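Joslow Refurb — Dell desktop towers, barebones and part-built

Back in stock, small batch. Full-size Dell towers, ex-office, sold with the CPU socket empty so you can put in what you want. Price is 31 each for the barebones, more if you want a drive in it. Pick up from the Figueroa counter or we ship.
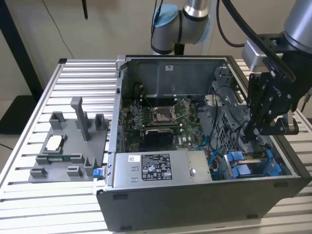 Figueroa, 21st February

What you get: case, Dell motherboard, power supply, heatsink, fan shroud, drive cage, the blue drive-bay latches. Side panel included, goes back on before shipping. Cables stay in the case, we don't strip them out.

What you don't get: processor, keyboard, mouse, monitor, operating system. Please don't email asking for a Windows key — we don't have them.

Socket is the lever type. Lift the lever, open the frame, drop the chip in, no pushing. Keep your fingers and your sleeves off the contacts. Bent pins after delivery are not covered, sorry, we check every socket before it leaves.

Not sure which chip fits? Send the service tag and Gervasio Valdebenito will look it up. Usualy same day.

Drives: blue plastic carriers, no tools. Squeeze, slide out, swap, slide back till it clicks. Ask for a spare carrier if you're running two drives, we have a box of them from the Condau clearance.

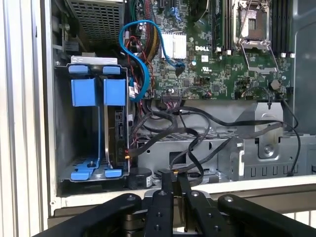

Memory is whatever is fitted. Most go out with one stick at least, if you need a matched set say so when you order and we'll quote. Coin cell gets tested, replaced if low. If the clock resets on you anyway, it's a cheap fix, any drugstore has them.

Condition is used. Expect scuffs on the outside, old stickers, a bit of dust in the corners. Blown out with air but not detailed. Power supply is tested under load for 6 hours before it goes on the shelf.

Shipping: heavy box, more than 18 pounds packed. Double walled carton, foam at both ends. Local delivery inside Figueroa is free for two or more units.

Warranty 90 days on board and power supply. Drives are sold as is. Returns need the Zakotent ticket number writen on the outside of the box, otherwise it sits in recieving.

Bulk orders — ask. Next batch not expected untill November.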